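Quitting a farming game at hour 739

30 Nov 2024

So I finally put Ternbridge down last night. I didn't finish it (I don't think you can finish it), but I paid off the mill, married the ferry pilot, saved, and then sat on the couch looking at the title screen with no wish to press Continue. The clock on my profile said 739 hours. I bought it in July of last year thinking it would keep me busy over a long weekend!

For anyone who hasn't played it, Ternbridge is one of those cozy valley games. You inherit a run-down place at the end of a river, you plant things, you sell things, and you get to know a townful of people who each like one kind of soup. I've played a lot of these and I'm an easy mark for them. What hooked me on this one was the river. It floods. Every spring it comes up over the lower fields, and whatever you've planted there is gone, and the first time it happened to me I shouted loud enough to wake the dog.

After that I got a bit obsessive. I moved everything uphill. I learned which colour the water goes two days before it rises - there's a brownish tinge near the bridge pilings, very easy to miss if your TV brightness is set low. I had a notebook. My sister found the notebook at Easter and read parts of it aloud to the family, including the page headed "TURNIPS: WHERE I WENT WRONG", and I've decided to be fine with that.

Then the Dreddale update came along and changed how the flood works, and I want to grumble about it for a minute. Before the update, the river was on a loose schedule with some luck mixed in. Now there's a gauge. You buy it from the hardware store for 2,000 coins, stick it in the mud, and it tells you the exact morning the water's coming. I bought one the day it came out, of course I did, and within one game year I'd stopped looking at the river at all. I looked at the gauge. My lower fields have never done better and I've never cared less about them.

I said all this in a comment under the patch notes and got a fairly mixed reception. Plenty of people like the gauge, and fair enough. If you've got forty minutes to play after the kids are in bed, you don't want to lose half your melons to a bit of brown water you didn't notice. I do get it. You can also just not buy the thing, as several people pointed out with varying levels of politeness. But once I know it's sitting there on the shelf I can't leave it alone, and I think most of us are like that.

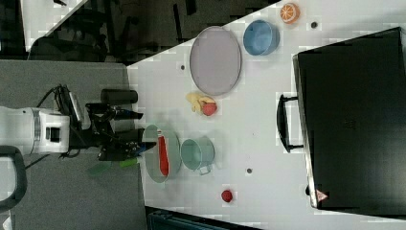 Shanti Pathak wrote back that I had the whole thing backwards, and that the gauge was the only reason she'd kept going past the second winter. She'd lost three orchards in a row before it arrived. In her view the old flood wasn't a challenge so much as a tax on people who hadn't read the wiki, and she'd be glad if they added a gauge for the frost as well.

I've thought about that a fair bit. She's right about the wiki. The pilings trick is mentioned once in the game, by the old fellow at the ferry landing, and only if you talk to him in the rain with the right rank of friendship. I found it by luck and then felt very clever for months. If I'd missed that conversation I'd probably be on Shanti's side, with a gauge in every puddle.

What I'd have liked is something in between. Joltirari did it nicely, I thought. That's the little island one with the volcano, and there you get a woman in the market who's usually right about the eruptions and now and then badly wrong. You learn to read her. When she starts giving away her fish you pack up the stall and go. It's still information, but it comes out of somebody's mouth, and I remember her far better than I remember anything about the gauge except its price.

Anyway, the other thing that wore me down was the shipping ledger. There are 600 items in it now. I was at almost 60 missing when I stopped, and nearly all of those were fish that only bite in a certain month, at a certain hour, in fog. I spent one whole evening going to bed early in the game to wait for fog. My tea went cold, my actual real-life laundry sat in the machine, and my little farmer slept through nine days straight in her good boots. I caught nothing.

Would I recommend it? Yes, completely, if you like this sort of thing. The music by the weir is lovely, the dialogue is funnier than it needs to be, and the first year is as good as anything I've played in the genre. Do the mill before the greenhouse. Don't sell your first blue eel, you'll want it later and you will be so cross. And leave the gauge until you've had at least one proper flood, even if it costs you the turnips.

Next up is Kandpal, which is a mountain railway game and apparently has no farming in it whatsoever. Poonam Khurana in the comments has been after me to try it for ages and swears the signal boxes are relaxing. I've done the tutorial twice and put a goods train into a siding backwards both times, so if any of you know how the points lever works on a controller, please leave me a note. The button prompt just says "hold" and I've been holding it.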